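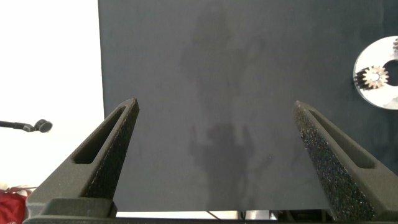 In March 2019 I went to see the arm that Tormod Myklebust and Rosalind Delacroix are building in the shared workshop at Tran. I had read Tormod's notes for more than a year and wrote to him with too many questions, so at last he answered that it is easier if I come. The task they have chosen is assembly of small gears on a round metal plate, the kind with a raised rim and a big opening in the middle. It is a hard task for a homemade gripper, as I learned in the afternoon. The plate is polished so much that the teeth of the gear throw dark stripes on it, and Tormod told me that his first program took these stripes for more teeth.

Tran is a town workshop, on the upper floor of an old bakery. One pays by the month and gets a shelf, a key and the right to use the machines. Plolteck is the name of the arm project, and it has the back corner by the window. I came by bus and then walked up a hill with my bag, which I do not recommend in wet shoes.

Rosalind showed me the fingers first, because they are her part. She has made seven pairs. The early ones were straight and thick, and they pushed the neighbor gear away before they could take the right one. The present ones become narrow toward the tip, and each has a long slot in it. On the inner side there is a black, rough layer, like coarse sand. She puts it on by hand with glue and lets it dry for a night. The edge of it is not pretty, and small crumbs come off. I asked if crumbs between gears are not a problem. She said yes, they are a problem, and she brushes the plate before every run.

Then we watched some runs. The arm is moved by motors from a company called Onitz, bought used, and they make a singing noise when they hold still. The first run was good. It took a gear from the tray, went over the plate, waited a moment and put the gear on its pin. In the second run the gear sat crooked and the arm pressed on it anyway. Tormod stopped it with the big button. He was not upset, he wrote the run number in his notebook – it was 954 – and started again.

I had expected that the computer part would be the most difficult. Tormod thinks the light is worse. When the sun comes in, the white side of the corner becomes so bright that the camera sees nothing there, and the dark table gets soft reflections which move when the arm moves. They chose the table top because it is matte, but matte is apparently not enough. He wants to hang a curtain. Rosalind does not want a curtain, she likes to see the street. This discussion was old before I arrived.

At lunch Barrett Abernathy joined us. He builds a loom with motors at the next bench, and he had soup for everybody. We talked about costs. The whole arm has cost them 500 dollars, without the computer, and the most expensive single thing was a bearing they bought wrong and could not send back. Barrett said that his loom is already over this and does not weave.

After lunch I was allowed to drive the gripper by myself, with a hand controller. I tried for 10 minutes to pick up one gear. The teeth are short and square, and if you close on them with a small angle, the gear turns out of the fingers. I managed it once and dropped it on the way. Rosalind says one must come down more slowly than feels natural, and close only when the tips are lower than the teeth.

For those who want to visit: write to them before you come, the street door is locked and the bell is hard to hear from the back corner. The software is called Stirko, and Tormod gives a copy to anyone who asks, but the instructions stop after the chapter about calibration. He plans to finish them by July. I have offered to read the text for mistakes, in exchange for one pair of the old straight fingers, and these are now on my desk at home waiting for an arm.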